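I have lived in rented rooms for most of my adult life, and I'd like to say a word in favor of the plain white wall. I know, I know. White walls are what landlords paint when they've stopped caring, and every decorating account I follow wants me to cover mine in something called "moss" or "clay" or (this was real) "wet bark." But I've come all the way around on it, and I'm ready to be annoying about it.

My last place, in Fultthorpe, had a bedroom the color of tomato soup. The tenant before me had done it and the landlord liked it, so it stayed. For the first month I loved it! I had people over just to see it. Then the winter came and I started noticing that I never read in there, never sat in there, never did anything in there except sleep and look for socks. At four in the afternoon it was like being inside a mitten. I bought a second lamp, then a third, and all they did was make the soup look hotter.

When I asked if I could paint, I got a quote from a man at Votley for $1,443, for one room, which made me laugh out loud on the phone. I ended up doing it myself with my friend Severyn Mykhailiuk, who has strong feelings about primer and was right about all of them. It took three coats. The red kept coming up pink, and for a couple of days I was living in a strawberry milkshake. But when the last coat dried I sat on the floor with my back against the radiator for 90 minutes and read half a novel.

People say white is cold, and I think they've mostly met bad white. There's a bluish one in every dentist's office in Clendon that makes your own hands look ill. A softer one picks up whatever is going on – the street light, your ugly orange blanket, the sun for the short while it bothers to visit. My walls are a bit yellow at breakfast and nearly gray by dinner, and I didn't have to buy a thing for that to happen.

The other complaint is that it shows every mark. Well, yes! It does. There's a scuff by my door from the bike and a faint smear where I lean when I put my shoes on, and once a year I go around with a damp sponge and get most of it. With the soup walls I had no idea what was on them, and I prefer not to think about it. 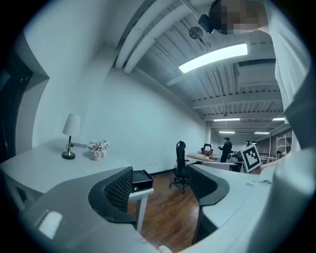 *White walls, white shirt, dark hair.*

I'll admit there are rooms where I'd give in. A tiny bathroom can be any color it likes, the darker the better, and I once ate dinner in a green dining room so lovely I was jealous for a week. If you own your home and you've wanted a purple hallway since you were nine, please go and have one. I only get cross when a renter spends a whole deposit's worth of money on paint and then has to spend it again on the way out to put everything back.

So if you've just moved in and the walls are white and you're already scrolling through swatches, give it until September. Hang one thing up. Move the lamp a few times before you buy another.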